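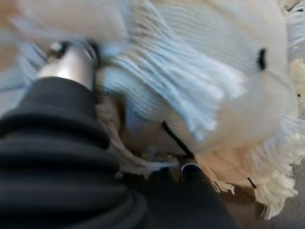

Toy library to reopen in former Henduswood post office

03/05/2022

The Henduswood toy library will open again next month in the old post office on Gindbridge Road, after the town council agreed to a five-year lease on the ground floor.

The library has been closed to borrowers since the roof of its previous home, the annex behind the Plustden community hall, was found to be leaking into the storage room. Most of the collection was moved out in time. A number of board games and jigsaw puzzles were damaged and have been thrown away.

Under the new lease the library will pay a reduced rent for the first year. The council will remain responsible for the outside of the building and for the heating system, which was replaced when the post office moved out. The library will pay for its own electricity and insurance.

Families in Henduswood, Plustden and Gindbridge can join for $10 a year. Members may borrow up to five items at a time and keep them for three weeks. Larger items, such as ride-on toys and play kitchens, have to be reserved ahead and can be kept for one week only. There are no late fees, but a family with overdue items cannot borrow anything else until they are returned.

The collection has more than 900 items, most of them for children under six. It includes soft toys, building sets, musical instruments, dress-up clothes and wooden train track. There is also a smaller section of switch-operated toys for children who have trouble using their hands, paid for by a county grant and available to families anywhere in the county.

Soft toys will be handled differently from before. Each one will be machine washed and dried when it comes back, and checked for loose seams and eyes before it goes on the shelf again. Toys that cannot be machine washed will no longer be accepted as donations. The same goes for anything with button batteries, unless the battery compartment closes with a screw.

The front room of the post office will be used for lending, and the former sorting room for storage and cleaning. The old service counter is staying. A section of it will be lowered to make it easier to reach from a wheelchair, and the step at the side entrance will be replaced with a ramp. That work is due to be finished in April.

Opening hours will be 9:30 a.m. to noon on two mornings a week, with one late afternoon session added once enough helpers have signed up. Helpers must be at least 16. Anyone under 18 will need a form signed by a parent.

Families who were members when the library closed will have the unused part of their membership added to the new year. Anyone who still has toys at home from before the closure can bring them back on opening day or leave them at the front desk of the community hall.

Donations of toys are not being taken until after the opening. Membership forms can be picked up at the town office.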